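Section 4: Setting up the chopstick caddy
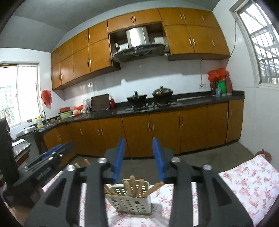
Fig. 4. The caddy on the table with five chopsticks standing in it.

Okay, cutlery sorted, on to chopsticks! I've kept mine in a drawer, a jam jar and (for one bad February) a mug, and the perforated plastic caddy beats the lot. You don't need a fancy one. White plastic, round holes all over, fits on a table or beside the sink. Mine holds 20 or so sticks if I cram them, but I don't recommend cramming, as you'll see in step 5.

Before you start
You'll want the caddy, your wooden chopsticks, a bit of dish detergent, a clean tea towel and something to catch drips. I use a Talgate saucer that lost its cup years ago.

1. Tip everything out of the caddy and wash it in warm soapy water. Poke a corner of the cloth through any holes that look gummy. The bottom ones always do.

2. Wash the chopsticks by hand. Roll a few at a time between your palms under the tap, then rinse. Don't leave them soaking while you go and watch telly. I did that with a lovely Jomano set and they came out furry.

NOTE: If yours are lacquered, go easy and skip the scrubby side of the sponge.

3. Lay the sticks on the tea towel and roll it up like a sushi mat. Give it a squeeze, unroll, and check for splinters or dark spots near the tips. Anything suspicious goes in the garden to hold up the peas.

4. Stand the caddy on its saucer by the sink and drop the sticks in, eating ends up. My friend Shewit Moges does hers the other way round and we've agreed not to discuss it.

5. Spread them out. They'll lean every which way and that's fine, you want air getting between them. If they're jammed upright in a solid bunch, take some out.

6. Leave them overnight. In the morning feel the thick ends, and if they're still damp give them until lunch.

7. Once they're dry, wipe the base of the caddy and move it to the table.

CAUTION: Never put a dripping caddy straight on a printed tablecloth. The holes do exactly what holes do. I've got a ring on my good floral one that has survived almost 20 washes.

CAUTION: Keep wooden sticks well clear of the stovetop.

Looking after it
I rinse the caddy whenever I wipe down the benches and give it a proper scrub when the colour starts to go. Odd sticks can stay in there too, mismatched pairs still pick up noodles!

Section 5 covers spoons and ladles.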